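June, late, windows open

Slept badly again, so I got up and finally read the last chunk of the Kelldale book, all 362 pages done! I've been dragging that thing around since spring. The ending was fine, a bit rushed, and I still don't get why the aunt sold the orchard.

Went over to Chaudhary for groceries before it got hot. Seventy cents for one lemon, and I bought two anyway (I'd promised Zixuan lemon bars, and a promise is a promise). She came by around 8 and we ate most of the pan on the back steps. She's thinking about leaving Linico. She's been thinking about it for as long as I've known her, but this time she has a number in her head, what she'd need in savings, and she's about 35 percent of the way there. I told her I'd help with the resume.

Then we got onto paint. I want the hall done before my mother visits and I keep going back and forth between leaving the wood alone and doing something loud. Zixuan votes loud, of course, she'd paint the cat if she could. 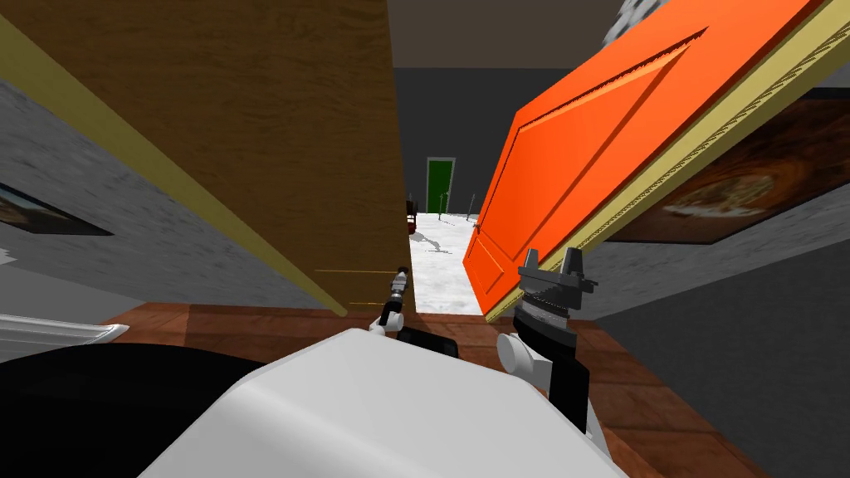 Wood grain or bright orange? Still torn.

I'm leaning orange tonight, but I also leaned orange last week and chickened out by breakfast. The Sindero paint chips are all over the kitchen table. Must call Mom, and must buy more butter.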